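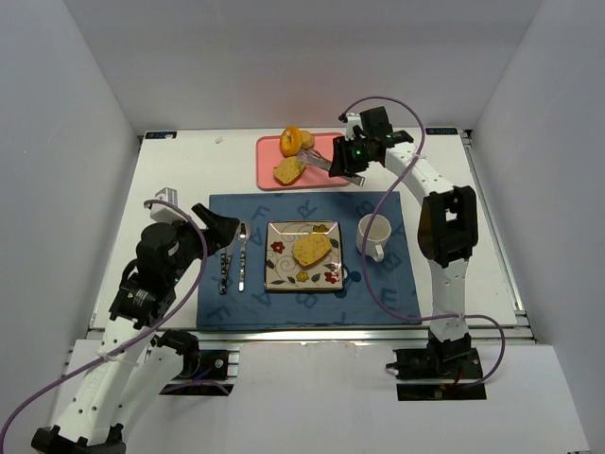 Figure 5. Serving tray, tongs and place setting. The square plate is on the lettered placemat; one bread slice is on the tray and another is on the plate.

4.2 The plate as a destination

Breakfast research has paid a great deal of attention to what people eat and very little to the eight inches of travel that come first. In the Ploddale sessions we treated that trip as the meal. Each setting had a shared tray, one pair of tongs, and a plate on a placemat (Figure 5). The mat's printed letters spell nothing useful, although several diners at the Thursday sitting tried.

Of the 60 servings we coded, 40 began with the bread. We had expected the ring-shaped item to win easily, it being glossy and orange, and we had built a small theory on that expectation. The theory has been retired. Bread lies flat and offers the tongs an edge, while a ring standing up against a tray rim asks for a decision about angle before anyone has had coffee.

Darwish's term "courtesy pause" covers the moment when tongs are over food and no choice has been announced. We kept the term but dropped the Randitz scoring sheet, which allows 5 kinds of pause and defines two of them identically.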